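Tirkia Two-Arm Laundry Helper, four months in
Review by Kaj Juhl

I bought the Tirkia to find out if a machine could take over the folding in our house. After four months it does part of the job. I still do the rest.

Towels are its best item. It folded 84 of them in December and I redid 9. Pillowcases are nearly as good. You put one in front of it, press start, and it finds two corners and brings them together. A bath towel takes 20 seconds, slower than I am, but I can be in another room.
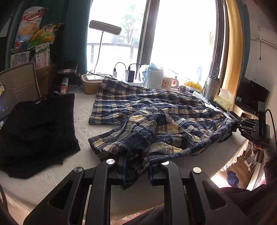
Clothes are harder. Anything with a waistband, a collar or a row of buttons slows it down, and patterned fabric is worse than plain. It will hold on to an edge well enough. Deciding which edge it has is the weak point, and twice it folded a shirt neatly with one sleeve still inside out. Socks I gave up on in the first week.

Setup took most of a Saturday. The manual skips the calibration step, so follow the one on the support page. Noise is low, about like a desk fan. The finger pads wear and I have replaced one set.

My neighbor Nuria Beyene has the older Jorkdale and says hers can't do pillowcases at all, so there has been progress.

Buy it if you wash a lot of towels, a small guest house for instance. For a family's mixed laundry I would wait for the next model.

Rating: 3 out of 5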